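Re: Small bowls for the children's table
Category: Home & Table > List archive
Last updated: 15 February 2011
Reading time: 2 min

Hello all,

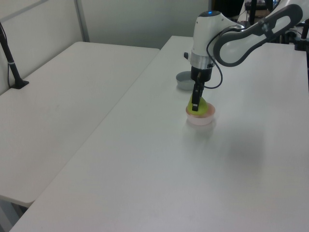

I have read the question below and I want to answer the part about size. At home we use small round bowls for fruit, one for each child. A pear should sit low inside, so that it does not roll out when somebody pushes the table.

> Does anyone know if the small Lahtinen bowls are still sold?
> I need 2 more and the shop in Zusgate has only the big ones.

The small ones are number 1139 in the Zader catalog. I ordered mine from Helimport and waited more than 10 days. They told me the next delivery comes in March.

Please ask for the color when you order. I did not do it, and I received two which do not match my old ones. The children do not mind, but my sister noticed it immediately.

If you find them cheaper, please write to the list.

With kind regards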